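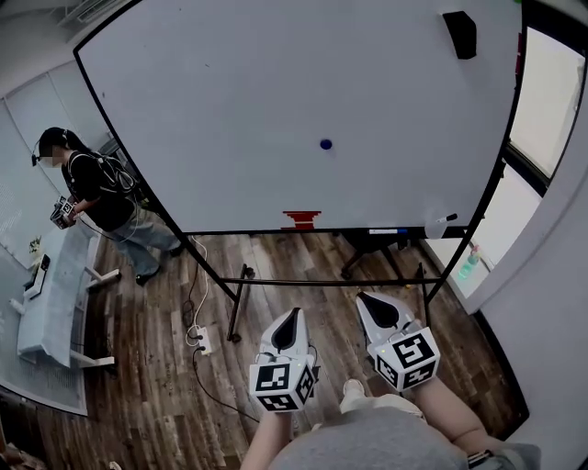 A whiteboard on a stand, with markers in the tray.

Tips from the flipping shows that work also in a normal home

I have now watched all 53 episodes of The Hurklow Houses, and my husband says I could have renovated a house in this time. He is right, but I did renovate our kitchen, and I took many ideas from the show with me. Emil Hofstetter, the host, buys tired houses and sells them again with a profit. We do not want to sell. Still, a lot of what he does between the jokes and the demolition is useful for people who stay where they live.

Paint the inside of one cabinet first

In season two Emil painted a whole row of cabinets in dark green and did not like it the next morning. Since then he paints the inside of one door and leaves it for two days. I did the same with three colors. In the store I was sure about the gray. At home, at six in the evening with the lamp on, it was almost purple. Look at your sample early, at noon and with the lights on before you buy the big can.

Clean before you sand

Kitchen doors have grease on them also when they look clean, mostly near the handles and over the stove. Wash them with warm water and dish soap, rinse with clear water and let them dry overnight. If you sand first, you rub the grease into the wood and the new paint comes off in small pieces. My first door looked like this after one week, and I had to begin it again.

Number the doors and the hinges

Take the doors down one after another and write a number on a piece of tape, inside the door and inside the cabinet. The number under the hinge is the safest place, as it will not be painted. Put the screws of each door in a small bag with the same number. On television they never show this part, they cut to the finished kitchen with music.

Keep the old handles until the end

New handles often have another distance between the two holes. Measure from the middle of one hole to the middle of the other. If the new ones do not fit, fill the old holes with wood filler, let it harden, sand it flat and drill after that. I drilled through a small template made of cardboard, and only one handle is a little crooked. It is on the door where we keep the cleaning things, so I left it.

About the money

The kitchens on the show are always cheaper than you expect, and I believe this is because the crew is not in the sum. Our own costs were 2386 dollars, and this includes the countertop, the paint, the handles, a faucet and one visit of a plumber. The plumber alone was 441 dollars. I had planned to connect the faucet myself, but the valve under the sink did not close any more, and with water I do not try my luck. Ask for the price of the visit on the phone, and ask if small parts are included.

About the time

Emil always says "two weeks" and then a red clock comes on the screen. We needed 31 days, working mostly in the evenings. Paint that feels dry is not yet hard. Wait a few days before you put heavy pots against it, and hang the doors back with a helper, otherwise you scratch the edges.

A corner to cook in

Before you take the kitchen apart, make a small one in another room. Ours was a table in the hallway with the kettle, the toaster, one pot and a hot plate. Keep two plates, two bowls and a sharp knife out of the boxes – I packed all knives and had to open four boxes for one onion. Do the dishes in a plastic tub and not in the bathroom sink, where the rice stays in the drain.

Dust

Hang a sheet of plastic over the door opening and tape it on all four sides, with a slit in the middle to go through. Put a second sheet over the slit like a curtain. A damp towel on the floor takes the dust from the shoes. Rinse it every evening.

What I would not copy

Open shelves over the stove. They are beautiful in the last five minutes of every episode, and at home you wash the same glasses again and again because they get sticky. I also would not pull out a wall cabinet with a crowbar. Empty it, put a support under it, and take out the screws.

The new season should begin in March, and in the preview Emil works on a laundry room. Ours is the next room on my list, so I will write down what he does with the pipes.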